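Laundry night and the robots that still won't do it

Quick one, dinner's in the oven. My sister-in-law Faith asked me again on Monday when she can buy a thing that folds. Not washes, she's got a washer. Folds. Four kids, 25 T-shirts a week, she reckons, and that's before the sheets.

Short answer – not yet. Longer answer, it's closer than when I wrote about the Dorkix vacuum and got all those cranky emails.

What's changed is how the machines get taught. Used to be someone sat and wrote rules for a towel. Corner here, corner there. Fine for a towel. A towel is a rectangle and wants to be a rectangle. A shirt is a bag with tubes on it and never lands the same way twice. So now people do the chore themselves, with grippers in their hands in place of fingers, over and over, and the software is meant to pick up the habit from the recordings. Wycliffe Mussa, who used to fix sorting belts at Langat and knows more than I do, says 400 goes at one shirt is nothing. A warm-up. 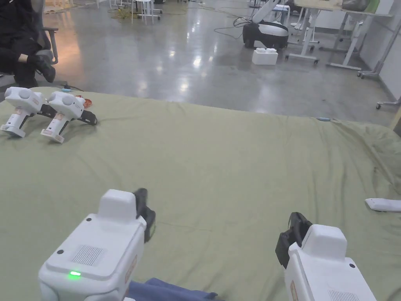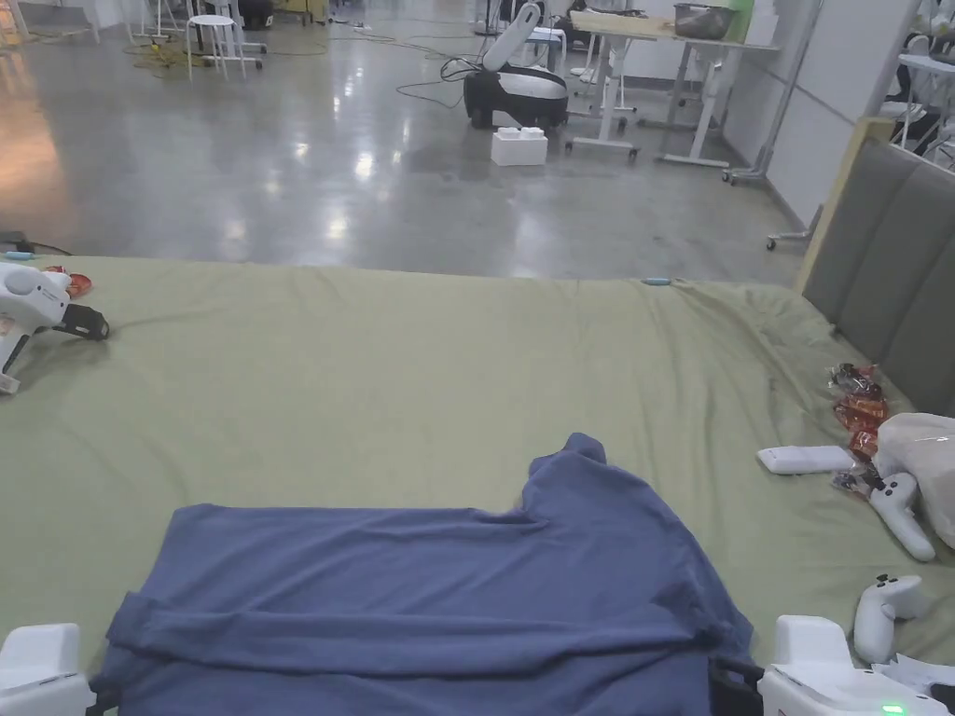
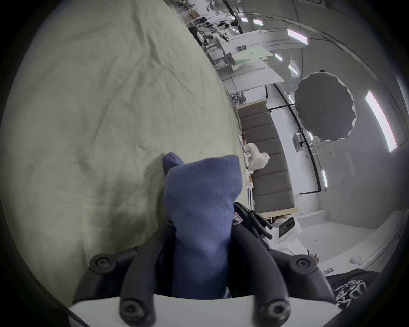
Hand-held grippers and a sage-green sheet. The shirt is in the middle one.

Try it at home if you think it's easy. I did, two pairs of kitchen tongs and my old grey work shirt. Took me 14 minutes and the result looked like a sandwich. You can't feel the fabric thickness thru tongs, so you grab two layers when you wanted one. Then let go and the whole front slides. And I've got eyes and forty-odd years of shirts behind me.

Socks I think will come first. Small, you can pinch the whole thing in one go, and who cares if they're a bit wonky. Matching them is a camera problem and cameras are good now. Fitted sheets, never. I can't do those either.

Faith says she'd take one that's slow. Run it overnight, 60 pieces by breakfast, she dosen't care if it takes all night so long as it's quiet. Fair. Bet she'd still redo the collars.

Oven's beeping. Will write up the Sedport dishwasher loader next, if they ever ring me back.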